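August 11, 2025
3 comments · 2 shares

Back on the handover stack today. Bahman was out, so it was me and Hüsnü and a lot of coffee. Picking up from Friday's note: the two-arm planner kept giving up at the exchange pose, and I'd blamed the collision margins. Wrong! Margins are fine. The thing that was failing was the time sync between the left and right joint streams. Left was stamped on arrival at the PC, right was stamped at the driver, and when the arms are close together that mismatch makes the planner think one of them is somewhere it already left.

Fixed it by stamping both in the driver and letting Fostov interpolate onto one clock. I had to touch the buffer code, which I swore in March I would never open again. It's uglier than I remembered. Whoever wrote the ring buffer with two different wraparound rules (me, it was me) should feel bad.

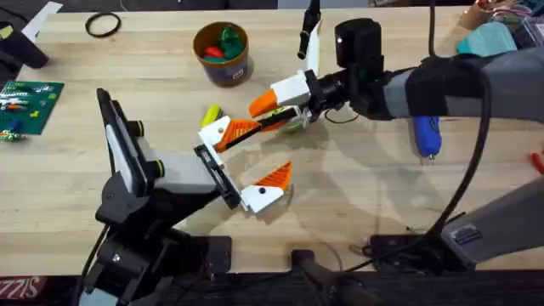 After that I reran the planner over the saved logs before letting it near hardware. Of 693 stored exchange queries, the old build failed on 68. I haven't gone through the new failures one by one yet, but the ones Hüsnü flagged last week all solve now, including the ugly elbow-up one he's been waving at me. He wants to see it on a fresh batch before he believes me. Fair.

The close-range stuff still bugs me. When the two grippers face each other, the planner treats both sets of fingers as fat boxes, so it thinks there's no room and backs out. I swapped the boxes for capsules on the right arm only, as a test. Planning got a bit slower and the paths got much less weird – no more big swing out over the table to move a tiny distance. I'll do the left arm next, but I want So-ying to look at the finger model first. She measured the printed pads and I don't trust my numbers over hers.

Other things I poked at:

Gripper width is now a proper channel instead of being squeezed into the last slot of the joint vector. Old logs still load, there's a shim. Please don't delete the shim, Kaan.

The release condition was checking commanded width. It now checks measured width plus a short dwell. The dwell is a config value called give_wait, default 459 ms, which I picked by fiddling. If you have a better idea, go for it.

Wrist view preview in the Plurkley panel was showing frames in arrival order, so after a hiccup you'd get an old frame on top of a new one and swear the arm had jumped backward. I sort by capture stamp now and drop anything stale. Took ten minutes and I've been annoyed by it for months.
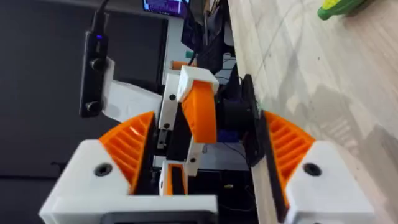
Wrist view, the other arm through the open fingers.

Extrinsics next. Ekrem's calibration script solves nicely but it writes the transform parent-to-child and our loader reads it child-to-parent, so everybody has been inverting by hand in their own scripts. Some people invert twice. I'd like to fix the loader and bump the file version so old files throw an error loudly. Ekrem, shout if that ruins your week.

Open question for the group: do we keep masking our own fingers out of the wrist images before they go to the pose estimator? With the mask on, it loses small things right between the pads, and those are the ones we care about. With it off, it gets excited about the orange ridges. I'm leaning toward a thinner mask that follows gripper width, now that width has its own channel.

Branch is sync-driver-stamps, last good build is 2872. Tests pass except the flaky one in the logger, which I skipped and left a note on. Tomorrow: capsules on the left arm, then the loader, then go bug So-ying about the pads.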